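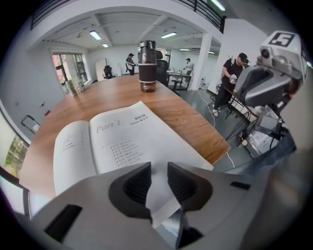 wrist view, book open at Part 1, fingers just short of the page

farouk_loop
Page turning again. The planner is fine now, it's perception that's killing me. The fisheye bends the table edge and the wood grain so much that my page plane fit comes out tilted, and the fingers arrive too high or dig in. I'm running the Bornar undistort node before the fit. 3,706 images in the set so far and the fit is garbage on nearly 2,000 of them. Anybody got this working?

ikness
Don't undistort the whole image! You're stretching the outer part like taffy and then fitting a plane to the stretchy bits. Keep it raw, put the real fisheye model in the solver, done.

gritty_pid
Disagree, sort of. Raw is nicer on paper but then every off-the-shelf detector you own gets worse. I undistort a crop in the middle and throw out the rest. The book's in the middle anyway.

ikness
It's in the middle until the arm moves lol

farouk_loop
Tried the crop last night. Better, but the tumbler behind the book keeps getting pulled into the plane. Dark see-through body, depth goes nuts on it.

bredberg_fan
Mask anything taller than the book before you fit. Also what's your time offset between camera and pose? Mine was 21 ms off all through July and I blamed the lens the entire time.

farouk_loop
Uh. I've never measured it.

gritty_pid
well there you go

ikness
Still the lens model. But yeah, measure that first.

farouk_loop
OK, offset first, then the mask, then I'll try raw in a separate branch. Will post numbers for all of them.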